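Print this page
E-mail this article

3.2 Strips, ribbons and the green mat

I should own up to a bias before I go any further: I love fiddly flat things. Marjatta Hyvönen and I spent most of December wrapping, tying and threading at her kitchen table in Nerkmont, and long thin strips were what we kept coming back to (she has drawers of them!). A strip has hardly any stiffness across its width, so everything depends on where you hold it and how far apart your hands are.

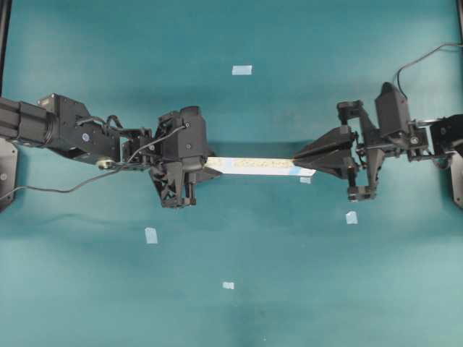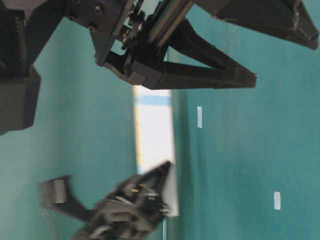 Figure 2. The teal-green work surface; the pale strip is held out lengthwise in the first view.

When we asked people to lay a ribbon along a parcel, they nearly all took it by the two ends first, pulled it out straight and only then brought it down. Paavo Laaksonen did it the other way round, pinning one end with his thumb and smoothing along from there, and he was quick at it too, though his ribbon wandered off to one side more often than he would like me to write down. Rehema Massawe switched between the two depending on how slippery the stuff was, and I've since caught myself doing the same with parcel tape.

Colour mattered more than I'd expected. A pale strip on a dark or strongly coloured cloth is easy to follow, twists and all, while on Marjatta's cream tablecloth we kept losing the edge and picking up a fold of cloth with it. We come back to twisting in section 3.3, where Kerttu Kinnunen's notes on hair ribbons were a great help.

E-mail this article | Print this page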